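How We Taught a Robot Arm to Go After a Cup

By Marwa Bensaid
May

My robot arm is called Samir. He lives on a bench in the shared workshop in Prillilthorpe, between the drill press and a shelf of paint cans, and I have been building him with my friend Latifa Radwan since the winter. Lots of kids come in on family afternoons and ask me what he can do. So I thought I would write it all down for you, including the parts that went wrong!

Samir started as a kit from a little company named Forkent. The kit came with 26 screws, a bag of black metal plates, and a booklet with very small drawings. I put the elbow on backward the first time. Latifa noticed before I plugged anything in, and we took it apart again and had some tea.

A robot arm is a bit like your own arm. It has a shoulder, an elbow and a wrist, and at each of those places there is a motor that makes it bend. At the very end, where your hand would be, there's a part called the gripper. The gripper is the part I like best, and it's also the part I have fixed the most times.

Next to the gripper there's a small camera, so the computer gets to look at things from the wrist. Try it yourself: hold a toy camera (or just your fist, pretend it's a camera) against your wrist and move your arm around. The view swings all over the place, doesn't it? And your own hand is always in the way. Samir has that problem all day long. 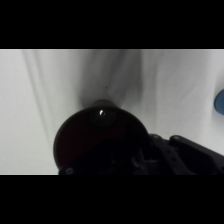
Why does a robot need to practice picking up a cup?
A robot doesn't know what a cup is until people help it learn, and cups can be standing up, lying down or turned any which way, so it needs lots of tries before it gets good at finding the right place to grab.

When you reach for a cup, you don't think about it very much. Your eyes find it, your arm goes out, your fingers open just wide enough, and then you squeeze. You learned that when you were a baby, and you probably dropped a lot of things on the floor while you were learning (ask whoever had to pick them up).

For Samir we have to do each of those jobs separately. First the computer looks at the picture from the camera and hunts for a patch of blue. We have a plain blue plastic cup and a white cloth, and blue on white is about the easiest thing you can ask a computer to find. Wrinkles in the cloth make gray shadows, though, and early on Samir got very interested in shadows. He once spent a whole evening trying to pick one up!

Next, the computer works out which way to move. It doesn't make one big leap. It moves a little, looks again, moves a little more, looks again. That is called feedback, and you use it too, like when you're pouring juice and you watch the glass so you know when to stop.

A cup on its side is harder than a cup standing up. It can roll, for one thing. The open end is wide and the bottom is narrow, so the gripper has to choose where to pinch. Latifa thinks the middle is best. I like going in close to the narrow end. We have had this argument many times and I am still right.
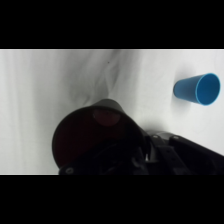

How many tries does it take?

We set ourselves a goal of 200 tries with the cup. I wrote every one in a notebook, with a check mark for a good grab and a squiggle for a miss. The first page was nearly all squiggles. By the end we had 80 check marks, and Latifa drew a star next to the last one.

Our next goal is 600 tries, and we want to use different cups, and maybe a sock. Latifa has also been writing a program she calls Dekosia, which will sort our notes and show us which kinds of tries go wrong the most. Right now it mostly beeps.

Something you can do at home

Put a plastic cup on its side on a towel. Close your eyes, and ask a friend to give you directions using only these words: left, right, forward, back, open, close. Your hand is the gripper. Your friend is the computer. See how many words it takes before you've got the cup, and then swap places.

My best score is 26 words. Latifa won't tell me hers.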